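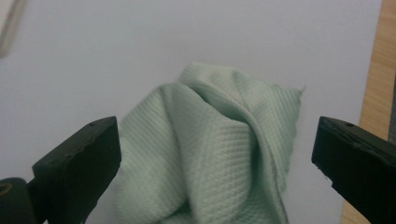
3.2 Starting states of the cloth

Figure 4. A pale green cloth in the heaped state on a white surface. The woven pattern of crossing lines can be followed over the folds, and a raw edge stands up at the right.

Studies of household folding have usually begun with the cloth already spread out. Participants are handed a square lying flat on a table and the clock runs from the first fold. Harju's earlier work on towels took this approach, and so did our own pilot. The difficulty is that very little cloth in a home is met in that condition. It comes out of a drum, a basket or a drawer, and a good part of the work of folding it consists of finding out where its corners are. We therefore treated the starting state as a variable and defined three levels of it, which we call flat, dropped and heaped.

In the flat state the cloth is spread by hand and smoothed from the middle outwards until no fold remains. In the dropped state it is held by one corner and let go, so that it lands under its own weight. In the heaped state it is gathered towards its middle and left standing as a mound (Figure 4). The three were chosen after a set of home visits in the Koivisto district, during which Hapeta recorded the condition of small cloths at the moment a person reached for them. Heaped cloths were the most common in kitchens, and dropped ones in rooms where washing was dried.

A heaped cloth differs from a dropped one in two respects that matter for the task. The first is height. A dropped cloth tends to settle into low ripples, most of them open at one side, and its outline on the table still gives some idea of its shape. A heaped cloth hides most of its own area. In Figure 4 a broad flap comes over from the left and another layer wraps round the right, and between them a deep crease forms a pocket near the top of the mound. The overall shape of the cloth cannot be judged from such a view.

The second respect is the position of the edges. We scored an edge as exposed if any length of it could be seen from above without moving the cloth. In the heaped state a single short run of edge is often exposed while the others stay buried. Where that run is raw, as in the figure, loose threads make it easy to tell apart from a fold. Where the cloth has been hemmed, the hem and a sharp fold can look much the same, and several participants in the pilot took hold of a fold in the belief that it was a hem. For this reason raw and hemmed edges were entered separately in the scoring sheet.

3.3 Choice of cloths

All cloths were plain in colour and pale. Printed stripes and checks were left out, as a printed line tells the person which way the cloth runs even when it is heavily creased. A woven texture gives a weaker form of the same cue. The crossing lines visible in Figure 4 bend with the fabric and change direction sharply wherever two layers meet, and an attentive person can use them to decide whether two neighbouring ridges belong to the same layer. We did not remove this cue. Smooth cloths without any visible weave are rare in kitchens, and a result that held only for them would be of limited use.

Cloths were supplied by Nirkero in two edge finishes, raw and hemmed. Each was washed once before use and dried flat. No softener was added. Cloths that had frayed by more than a finger's width were withdrawn and replaced from the same batch. Shorter loose threads were left in place, as trimming them between trials would have changed the size of the cloth over the course of the study.

3.4 Preparing the heap

The heap was made in the same way before every trial. The cloth was first laid flat and pinched at its middle between finger and thumb. It was lifted clear of the table, turned through 90 degrees and lowered until its lower parts touched the surface, then released. The mound was not pressed or tidied afterwards. If it fell over on release, the step was repeated from the flat state.

This procedure does not give the same heap twice. We made 400 heaps in the course of the main study and found wide variation in the number and depth of folds, even with one person preparing all of them. We regard this as acceptable. An attempt during the pilot to copy one heap exactly, by following a set of chalk marks, took several minutes each time and produced mounds that participants described as stiff or arranged. The Jamonton protocol, which uses a cone-shaped former to shape the cloth, was rejected on similar grounds.

What was held constant was the surface and the light. The table top was white and flat, with no rim within reach of the cloth. Lamps were fixed overhead and set so that the upper folds stayed paler than the hollows between them without any part of the cloth being lost in shadow. Strong side light was tried and abandoned. It made deep creases easy to find but also threw shadows on the table that participants mistook for the edge of the cloth.

3.5 Scoring

Each heap was scored before the trial began by two raters working apart. They recorded whether an edge was exposed, whether it was raw or hemmed, and whether a pocket deep enough to hide a fingertip was present. Height was measured with a rule stood beside the mound and read to the nearest 5 mm. The raters disagreed on 11 of the 400 heaps, in all cases over whether an exposed line was a hem or a fold. These heaps were kept in the timing data and left out of the comparison of edge types in Section 4.2.

Time was taken from first touch to the moment at which two neighbouring corners had been found and held. Folding itself was timed separately, using the Hundetti fold sheet, and is reported in Section 4.3.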